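Speaker notes, June 2024
Small kitchens talk, Gallbridge library, downstairs room

Wait for the chairs to stop scraping. Thank Pendo Mfaume for the projector. Say the title once and move on.

Opening line: a small kitchen is a storage unit with a stove in it. Pause. If there's no laugh, keep going, there wasn't one in Clurkley either.

Next four slides, slowly, no talking over them.
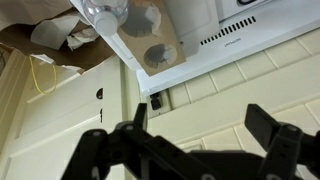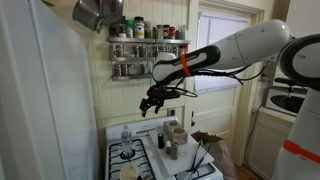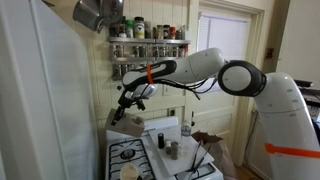
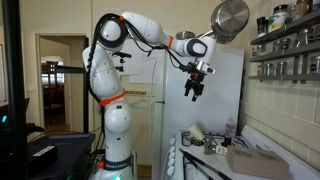 Okay. Spices. Ask who keeps theirs near the stove. Every hand goes up, mine too. Heat and light are bad for them and we've all read that, and we will all go home and leave them where they are, for the simple reason that dinner happens at the stove. My compromise: the six you cook with stay out. The rest go in a drawer, labels up.

The top of a rack is not a shelf. It was never sold to you as a shelf. It will become one within a week.

Read out the Baptiste Collet letter (he said I could). He found 14 jars of paprika at his mother's place and one of them had a best-by date he took for 2064. We think it was a smudge. He kept it anyway.

Hanging pots: I'm for it. Put the hook where you can reach it without leaning across a lit burner. Handle toward your good hand. Skip the Besnard story unless they seem awake.

Fridge sides. Free real estate, and mostly used for paper. One sheet, current, taped at eye level. If it mentions a dentist you no longer go to, take it down.

Top of the fridge: see "top of a rack."

Homework is one shelf before September. Not the whole kitchen, I've met you people.

Questions, then the Gruretti cookies. Bring napkins this time.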